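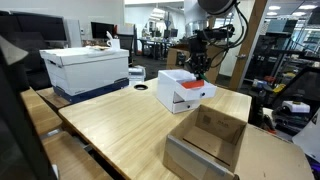 So what do you do when the appraisal comes in lower than the offer? You start by reading the thing all the way through, with a coffee, before you call anyone and yell.

Home | Diary | Selling the House | Contact

May 2020, by Ottavio Fontana

I did it in the wrong order, of course. Called first, read second. The agent at Gitton was very patient with me (she must get this every week) and told me to look at page 4, where the square footage is. And there it was, 1,728, with no sign of the back room we closed in years ago! We got the permit for that room and everything. I spent the whole afternoon hunting for it and found the permit stuck inside the manual for the old dishwasher.

The comparable sales bugged me too. One was a place over on Westari with no garage and a kitchen that hasn't been touched since I was in school, and another was on Grasso, right up against the truck route. I walked over there after supper just to be sure I was remembering it right. I was. Two trucks went by while I stood there like a nosy neighbor.

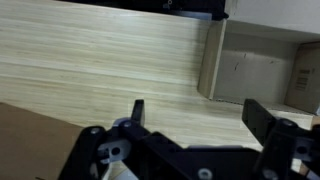 Delanik wrote back to my long grumpy email and told me to skip the complaining about the trucks, send the permit and better sales from the last few months, and let the lender ask for a second look. Fair enough. I cut the email down to five lines and it hurt.

The fee for the new look is $511, which I'm not thrilled about, but the buyers have offered to put in $2,000 more if the number doesn't budge, so nobody's walking away yet. I still have to call the county about their copy of the floor plan, and the gutter guy is coming in the morning.

Last updated: the evening after the gutters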